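Week 6: Can a machine do your chores yet?

Okay, picking up where we left off. I promised you a straight answer and mine is "some of them, slowly."

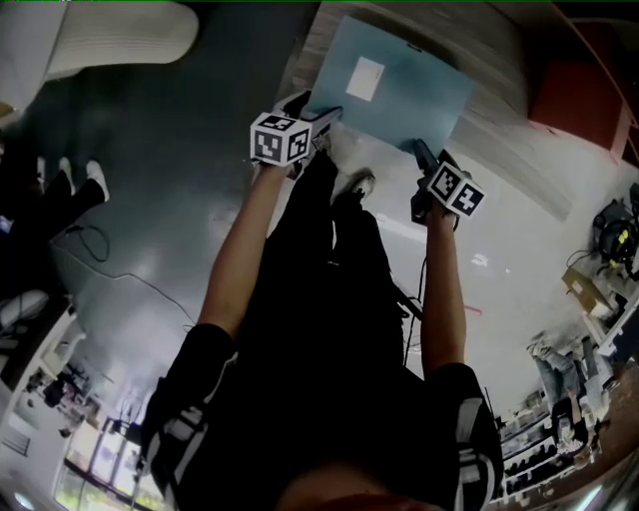 Think about the jobs you do without thinking. Lining up a sheet on a table sounds like nothing, right? But you feel the edge slip, you ease off, you nudge it back, and all of that is hard to write down as rules! So a lot of groups now skip the rules and collect examples from people. The Cistwood reading uses 800 of them for a single task, and the Dedbridge one over 2,000 (skim the appendix, it's long).

My own guess is that shop floors get there before kitchens do. Parts show up in the same place every time. Your sock drawer, not so much.

For next time: read Ledesma, sections 1 and 2, and bring one chore you'd hand over tomorrow and one you wouldn't. Half a page is plenty.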